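La boîte à plat, ou l'art de plier sans colle

Depuis que j'habite près d'un atelier de cartonnage, je ne jette plus une boîte sans l'avoir ouverte complètement.
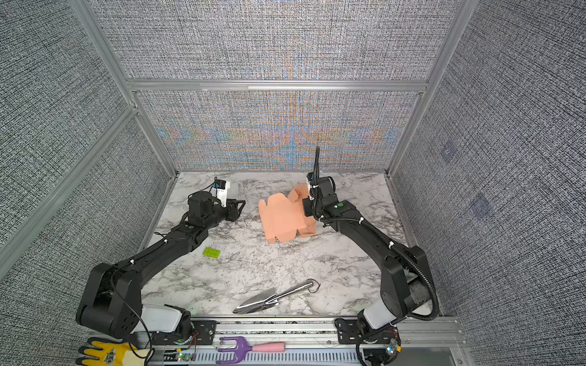 Une boîte pliante, quand elle est encore ouverte, ressemble à un patron de couture. On y trouve des panneaux, des rabats, des pattes, des encoches, et au premier regard on ne sait pas toujours quel côté deviendra le fond. Les couturières que je connais comprennent tout de suite. Moi, j'ai eu besoin de plusieurs essais, et d'un peu de patience.

L'atelier s'appelle Idon. Il fabrique des boîtes en petites séries pour des commerces qui n'ont pas besoin de grandes quantités : des savonneries, une graineterie, un marchand d'outils de jardin. La commande la plus importante de l'année dernière était de 2 001 pièces, parce que le client voulait garder un exemplaire pour sa vitrine. Les autres commandes sont beaucoup plus modestes. Souvent, on livre à plat, par paquets de 60, et c'est le commerçant qui monte les boîtes le soir, derrière son comptoir.

Le choix de la couleur prend du temps. On croit que le brun naturel convient à tout, mais les clients demandent de plus en plus des teintes douces, des saumons, des verts pâles. Un carton clair montre mieux les plis, et donc aussi les erreurs. Si l'on plie une fois dans le mauvais sens, la marque reste.

J'ai suivi là-bas une matinée d'initiation, un lundi. On nous a donné à chacun 16 découpes et une règle. La première chose qu'on apprend est de marquer tous les plis avant de monter quoi que ce soit. On rabat chaque panneau, on appuie avec le plat de l'ongle, on le laisse revenir. Ensuite seulement, on relève un grand côté et on le tient bien droit pendant que l'autre main cherche la patte voisine. C'est à ce moment que la plupart des débutants perdent le fil : les rabats libres partent dans tous les sens et l'on voudrait avoir une troisième main.

La table compte aussi. Une surface dure et lisse permet de tourner la boîte sans la soulever. Une nappe, au contraire, retient les coins. Chez moi, je travaille sur un vieux plateau de la maison Ploswood, acheté pour la pâtisserie, et j'en suis contente.

Reste la question de ce que l'on met dedans. Pour un objet long et pointu, comme une truelle, il vaut mieux prévoir une boîte un peu plus longue et protéger la pointe avec un papier plié en quatre. Le papier Thakur, de 80 grammes, me suffit pour cet usage. Le manche se place du côté de l'ouverture. Si l'outil porte une boucle de ficelle, on la laisse dépasser et on tire dessus pour sortir le tout.

L'atelier prépare pour juin un petit modèle nommé Didumness, qui se ferme par deux encoches croisées. J'en ai monté un, assez mal. Le fond tenait, le couvercle bâillait. On m'a dit de le défaire et de recommencer par l'autre côté.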